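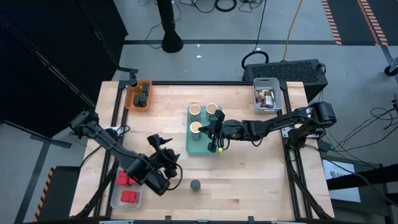

Kirsty Hartley wrote to ask why I never finished my posts on the Bolport prayer rolls, and whether I'd given up on the thing halfway through, like I did with the saints' calendars. Fair question, Kirsty! I did sort of give up. Then on Sunday I pulled the book off the shelf again and read till past midnight, so here we go.

If you missed the earlier posts, the book is Qusai Najjar's study of long painted scrolls made for a monastery at Bolport, most of them showing the same odd figure, a ferryman with the head of a heron. Najjar wants to know how a creature that starts out drowning monks ends up, a few generations later, carrying them safely across to paradise. I love this kind of question. Who decided he was nice now?

The first chapters go slowly (very slowly – there are 33 pages on the paper alone). But chapter 5 is where I sat up. Najjar puts the Nasden roll next to the one from Jakby and shows that the painter of the second one copied almost everything, the reeds, the little boats, even a mistake in the lettering, and then changed the heron's eyes. In the older roll he looks straight at you. In the later one he looks down at his passengers. It's such a small thing, and the whole argument sort of hangs off it.

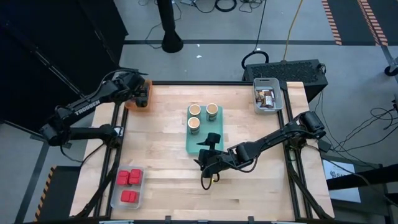

Sunday, late. Chapter 5 and no plans to sleep.

I'm less sold on the part about the abbots. Najjar thinks they softened the ferryman on purpose to win back the river villages after a fight over fishing rights, and maybe they did, but the evidence is 4 letters and one of those is a complaint about soup. I wanted more from the villages themselves. There's a lovely footnote on a boat blessing that should have been a chapter of its own.

Also, the color plates are all stuck at the back, so you read with two fingers holding your place. My copy is the Vakulenko Press edition from 2000 and the spine has started to go. If anyone knows whether the newer printing moved the plates, please tell me in the comments.

Next time I'll do the last two chapters, the ones on funerals. Kirsty, you can hold me to it.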